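Scoring Agreement in Amateur Boxing: A Comparison of Ringside and Video Judging

Project report, second year, Sports Performance Analysis

1. Background

Under the ten-point must system, each judge awards ten points to the winner of a round and nine or fewer to the loser. Close rounds are a known source of dispute. The judge has to weigh clean punches, control of the bout and competitiveness, and has one viewing position from which to do it. A punch which lands clearly from one side of the ring may be hidden by the boxer's back from another.

The aim of this project was to find out whether judges agree more often when they score from video with a choice of angle than when they score from a single fixed seat.

2. Method

Bouts were taken from club shows hosted by the Gromilen gym. All were three-round contests between adult boxers. A total of 60 rounds were used, with rounds containing a stoppage left out. Each round was scored by 4 student judges who had passed the same short training course.

In the first condition the judges sat on different sides of the ring and did not speak to each other. In the second, held after a gap to reduce memory effects, they scored the same rounds from video with the sound removed. Crowd noise has been suggested as an influence on scoring, so removing it introduces a second difference between the conditions. This is discussed in section 4.

Punches were also tagged by hand using the Drostar software. A punch was tagged as clean if the knuckle part of the glove reached the target area without being blocked or brushed aside. Tagging of the first ten rounds was repeated a week later and 607 punches were compared. Differences were mostly found in exchanges at close range, where body shots were hard to separate from pushes.

3. Results

Full agreement between judges was more common on video. The change was largest in rounds where the number of clean punches was close to equal. In one-sided rounds the judges agreed in both conditions and the video made no useful difference.

Judges seated beside the red corner did not favour that corner overall. There was a small tendency to favour the boxer who faced the judge for longer, but the sample is too small to treat this as a finding.

Over 3,000 punches were tagged in total. The boxer with more clean punches won most rounds on the scorecards. The exceptions were rounds in which the other boxer moved forward throughout.

4. Discussion

The results suggest that part of the disagreement at ringside comes from what the judge can see. They do not show that video scores are more correct, as there is no independent measure of who won a round.
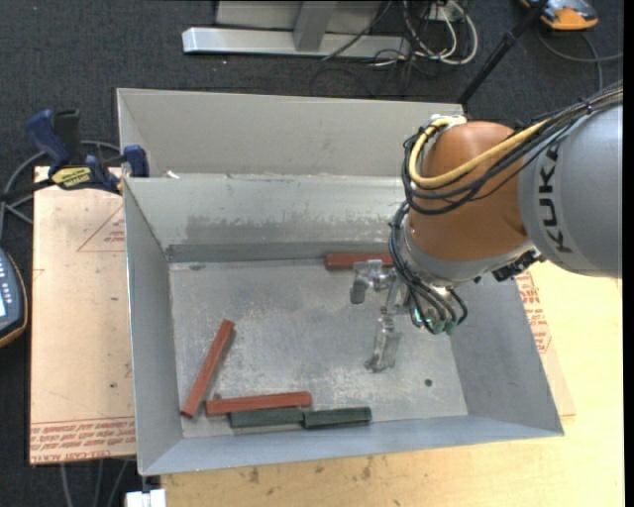
The removal of sound is the main weakness in the design. A third condition, with video and crowd noise together, would have allowed the two effects to be separated. It was planned but dropped when two of the judges were not available on the remaining Sunday.

The judges were also less experienced than those used at championship level. Licensed officials may already correct for a blocked view, in which case the gain from video would be smaller.

5. Further work

The tagged rounds have been stored in the Drostar format and can be reused. A follow-up should include southpaw against orthodox pairings, which were rare in this sample, and should record the position of the referee at each exchange.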